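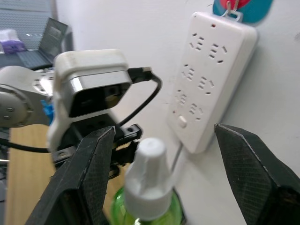 Green spray bottle with its white cap.

Louro House – Exterior Walk-Around Before Winter
Checked by Florêncio Pinheiro, 1 November 2019

1. Front steps and handrail – PASS WITH COMMENT
The steps are sound and level, and I do love that old stone. The handrail wobbles a little at the bottom post, so please have it tightened before the first ice.

2. Porch boards – REPAIR
Two boards by the door have gone soft. They'll hold a person today, but I wouldn't want anyone setting a heavy planter on them (I know how tempting that corner is!). Belmiro Azevedo has the matching boards put by and quoted $225 for the work.

3. Gutters and downspouts – PASS
Cleared in October and still running nicely. The splash block on the east side could be turned a few inches away from the wall.

4. Siding and trim – PASS WITH COMMENT
Paint is peeling under the kitchen window. It can wait for spring, though if you're planning to change the color anyway, you may as well do the whole wall then.

5. Exterior outlets – FAIL
The one beside the back door didn't trip when I pressed the test button. I've taped it over, and please leave the tape on until the electrician has been.

6. Path lighting – PASS
All working, and very pretty at dusk.

7. Retaining wall – MONITOR
Hairline crack, 64 inches long, same as last time. I've penciled a mark at each end so we can compare next fall.

Next visit: after the porch repair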